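Two pairs of hand-held grippers, one very long afternoon

I have been wanting to write this one up for weeks and kept putting it off because I wanted to try just one more thing first. You know how that goes. So let me get it down now, before Marek Kubíček talks me into swapping the fingers again and all my notes go out of date.

Some of you will remember my post in January about the Brurnik pair, the first hand-held grippers I ever got to keep on my own shelf. They're light, they're simple, the trigger feels like a good stapler, and I recorded a silly number of cup-stacking runs with them. I still like them a lot! But they have a habit that slowly wore me down. The fingers are stiff, and when you close on something round they push it out the front, like squeezing a wet bar of soap. You learn to correct for it with your wrist. Then you go back through the recordings and every single grasp has this odd little twist at the end, and of course the policy learns the twist too, and does it on everything, even on flat boxes that never needed it.

So when Gerardo Morelli offered me time with the Shboul pair I said yes before he got to the end of the sentence. He has been building up the software side of our setup (he calls the whole thing Era, and I've given up asking what it stands for) and he wanted somebody with bad habits from another device to try it. That's me.

First impressions, then. They're bigger. I don't mean heavy, although they are heavier, I mean they take up more of the space in front of you, and for the first half hour I kept knocking the two together whenever I brought my hands in close. With the Brurnik pair I could fold a napkin. With these I had to think about which hand went over the top. It got better once I stopped holding my elbows against my ribs. If you try a pair like this, let your arms come away from your body and hold them farther forward than feels natural. Marek told me this at the start and I ignored him, and then I told him the same thing as if I'd discovered it.

The grip is where I got excited. The trigger travel is long, longer than I'm used to, and there's a soft part at the beginning where the fingers are moving but not doing much. I thought I'd hate that. By the end of the first block I was using it all the time, to close in slowly and let the object settle before I put any real squeeze on. My release got gentler too. I used to open my hand like I was dropping a hot pan, and every placed object would rock a little. Now I come back through that soft part and things stay where I put them, mostly.

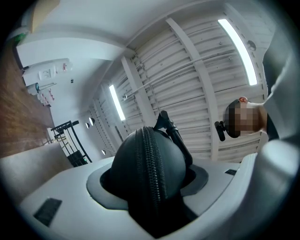
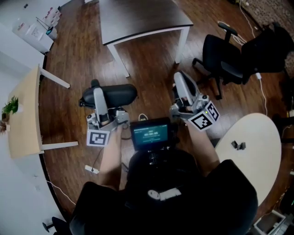
Tracking was the part I worried about. My test for it is boring and I recommend it to everyone. Pick a spot on a table, touch it with the fingertips, go off and wander, come back, and touch it again. Do it slowly, then do it fast, then do it with your back turned to where you started. If the recorded path doesn't come home to the same point, it's better to find out before you've collected a whole set. With the Brurnik pair I could always break it by swinging low and coming up fast. With the Shboul pair I had to work much harder to get it lost, and when it did get lost it found itself again without my having to restart the take. It does not like me crossing my wrists. I can live with that, I only cross my wrists when I'm showing off.

Gerardo's plan was 160 takes on the list. We kept 100. That sounds like a terrible ratio until you look at why the rest went in the bin, and most of those were plain operator error: I started moving before the recording did, or I forgot to bring the grippers back to the rest pose, or I talked to Marek in the middle and turned my whole body toward him like a sunflower. Six were real tracking losses, all with crossed wrists. I was happy with that. On my own list from the winter I'd have been embarrassed to tell you.

What surprised me most was how much difference the soft objects made. I'd been dreading them. Pouches, cloth bags, anything that changes shape when you pick it up. Stiff fingers make a dent and then slide off the dent. The Shboul fingers give a bit, so you get more contact before you're squeezing hard, and you can feel through the handle when you've got enough. I say feel, it's really just the trigger getting firmer, but your brain fills in the rest surprisingly fast. By the last block I was picking things up without staring at the fingertips, and that's the point where the motion starts to look like a person doing a chore and stops looking like a person operating a crane.

A few things I didn't love, to be fair to everybody:

The handles are made for a hand bigger than mine. I could reach the trigger fine, but my little finger had nowhere to go and ended up sticking out as though I was having tea with a duchess. A strip of grip tape would probably fix it.

They're tiring. I took a break after every nine takes, and I needed it. It's the forearm that goes first, and once it goes the takes get sloppy in a way you don't notice until you watch them back. With the Brurnik pair I could keep going until I was bored.

The fingers pick up lint like you wouldn't believe. Wipe them before you start, and again after anything made of cloth.

And changing the fingers is fiddly. Marek can do it with his eyes shut. I dropped a screw, spent ages crawling around looking for it, and found it in my own sleeve.

People have already asked me which pair I'd buy, and I keep giving an annoying answer, so here it is in writing. If you're new to this and you mostly want to move solid things from one place to another, the Brurnik pair is a lovely way to start. It's easy to hold for a long time, you can hand it to a friend and they'll be recording something usable within minutes, and the soap problem goes away if you stick to boxes and blocks. If you want bags, fruit, clothes, the floppy real-house stuff, I'd go for the Shboul pair and accept the sore arm. I've gone back and forth between the two since then, and the funny thing is that I'm better with the old pair now. I slowed down. My wrist twist is nearly gone, even on round things, so I guess part of it was never the gripper's fault.

I haven't trained anything serious on the new takes yet. There was one quick run overnight on a small slice of them, and I'm not going to read much into it, except that the twist didn't show up. I may have cheered at my laptop.

Next on my list is the Ploltska controller, the one with the thumb wheel where the trigger would be. Marek thinks the wheel is a mistake, because you can't let go of it in a hurry. Gerardo thinks it will be wonderful for slow closing and hopeless for everything else. I've only held one for a couple of minutes, at somebody else's bench, and my thumb liked it. I want to put it through the same list of objects in the same order, with the same breaks, so that I'm comparing it with something other than my memory of a good day.

I'm also going to redo the napkin. I never did get it folded properly with the Shboul pair and it has been bothering me ever since. If anyone has managed a clean two-handed fold with grippers this size, please write and tell me where you put your elbows.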